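Kids Science Desk
Search stories, topics, games... Go
How Does a Robot Decide What to Pick Up?
By Gemma Bickerstaff | September
249 shares | 3 comments

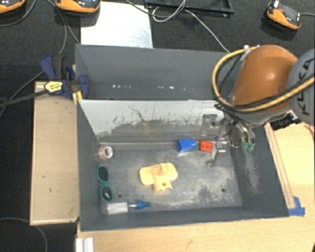

A robot arm reaches over a bin of mixed objects, including sunglasses, a roll of tape and a toy brick.

Think about the last time you dug through a messy drawer. You looked in, spotted the thing you wanted, and your hand went and got it. You probably didn't think about your fingers at all.

A robot arm can't do that by itself. The metal parts and motors can move, but they don't know where to go. Something has to tell them, and that something is software. Software is a set of instructions that a computer follows.

Ghizlane Salem writes this kind of software at a robotics lab in Vallavdale. Her program is called Eltix. Its job is to look at a bin of objects, choose one, and work out how the arm should grab it.

"People come in and look at the arm," she says. "I spend nearly all my day looking at a screen."

Step 1: Seeing

Eltix starts with a picture from a camera. You can look at a picture of a bin and know right away that it holds a pair of sunglasses and a bottle lying on its side. To a computer, a picture is a very long list of numbers. Each number says how bright or what color one tiny dot is. The dots are called pixels.

The first part of Eltix sorts the pixels into groups. These dots go together, so they might be one object. Those dots are the floor of the bin. This job is called segmentation, a long word for cutting something into parts.

Some objects make it easy. A bright blue piece of plastic on a gray floor stands out well. Clear plastic is much harder. When you look at a clear bottle, part of what you see is whatever is behind it, and the computer has the same trouble. Shiny metal is hard too, because it reflects light in ways that change when the camera or the object moves.

Scratches can also fool a program. A dark scratch on a bin can look like a thin black object. An early version of Eltix kept asking the arm to pick up a scratch.

Step 2: Choosing a spot to grab

Once the program has found some objects, it has to decide how to hold one. Many robots have a gripper with two fingers that close together, like when you pinch something between your finger and thumb.

Try this at home. Put a spoon on a table and pick it up with only your thumb and one finger. Try the middle of the handle, then try the very tip. One of those probably works much better than the other. Your brain has had years of practice at picking the good spot.

Eltix doesn't have years, so it makes a lot of guesses very quickly. For one look into a bin it might test 808 different ways to grab. None of these happen with the real arm. They are all worked out in the computer, using math. Each guess gets a score. A guess loses points if the fingers would bump into another object or hit the wall. It gains points if the fingers would close on two flat sides.

The guess with the best score wins.

Step 3: Planning the path

Now the program knows where the gripper should end up. It still has to get there. An arm has several joints that bend and turn, a bit like your shoulder, elbow and wrist. The planning part of the software works out how much each joint should turn, and in what order, so that the arm doesn't hit anything on the way.

The sides of the bin matter a lot here. If an object is lying close to a wall, the gripper might not fit between the object and the wall. Then the planner says no, and Eltix goes back to its list and tries the guess with the next best score. Cables have to be thought about too. They need enough slack to move with the arm, and they shouldn't get twisted or pulled tight.

Step 4: Moving and checking

The last part is called control. Control software sends small commands to the motors over and over, many times each second. After each command it checks where the joints really are. If one is a little behind, the next command fixes that. You do the same thing when you walk along a line on the playground - you drift a bit, you notice, and you step back.

When the fingers close, the software checks how far apart they are. If they have closed all the way, there is nothing between them and the grab has missed. The program writes that down and starts again at Step 1.

Why mix up the objects?

If a program only ever practiced on toy bricks, it might get very good at toy bricks and be lost when it saw a roll of tape. So people who build this software test it with things that are hard, soft, round, flat, dull and shiny.

Every Thursday, Salem and her coworker Ji change what goes into the bins at Vallavdale. They keep the results from every try, including the misses. Misses are useful because they show which step went wrong. Did the program fail to see the object? Did it see it but choose a poor spot? Those are different problems, and they get fixed in different parts of the code.

Words to know

Software: instructions that a computer follows.
Pixel: one tiny dot in a digital picture.
Segmentation: sorting the pixels in a picture into separate things.
Gripper: the part of a robot arm that holds objects.
Planner: the part of the software that finds a safe path for the arm.

Something to try

You need a friend, a box and 4 small objects. Put the objects in the box. Close your eyes and have your friend tell you how to move your hand to pick one up. Your friend may only say left, right, forward, back, up, down, open and close. Your friend is the software and you are the arm. Afterward, swap jobs, and write down which object took the most commands.

3 comments
Share this story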